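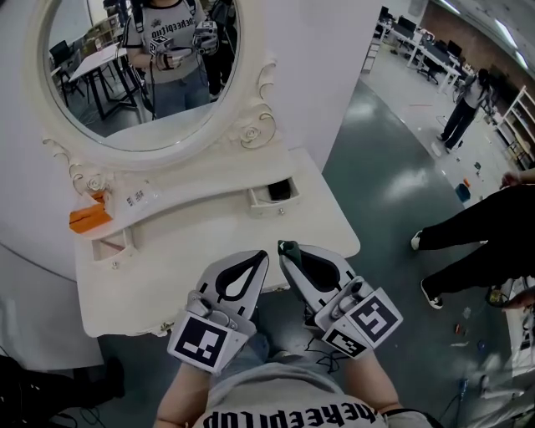 Re: Mirrors and marker tracking in handheld gripper demos

skhokhar
Aug 26, 2018
Results from the vanity set. We recorded 100 demonstrations with two handheld grippers, fiducials on both, head camera only. Gripper pose comes from the markers. With the mirror in view, the detector returns the reflected markers as well. A reflected square tag has flipped handedness, so its code should fail the dictionary check. In 19 demos at least one reflected tag decoded anyway and the pose jumped behind the glass.

pudville_k
Which dictionary? A mirrored code should only pass if the set is small or error correction is set too loose. I'd turn correction off before blaming the mirror.

skhokhar
Custom, 10 codes. Correction was on. With it off we lose real detections on the right gripper when its panel tilts away, so I don't consider that free.

mohmand
Just mask the mirror. It's an oval on a fixed piece of furniture.

hestwood_lab
Fixed in the room, moving in the head camera. You would need the vanity pose in every image. A depth gate is simpler: reject any tag beyond arm's reach.

mohmand
Gate fails if the wearer leans in.

hestwood_lab
The reflected path is still longer than the direct one. Set it per wearer.

skhokhar
Ran the gate on all 100. 3 demos still jump, all with the grippers close to the glass. Second tag on the right gripper resolves two of them if I require both to agree. Rerunning the Stolinthorpe set in September.

pudville_k
Still want to see it with correction off.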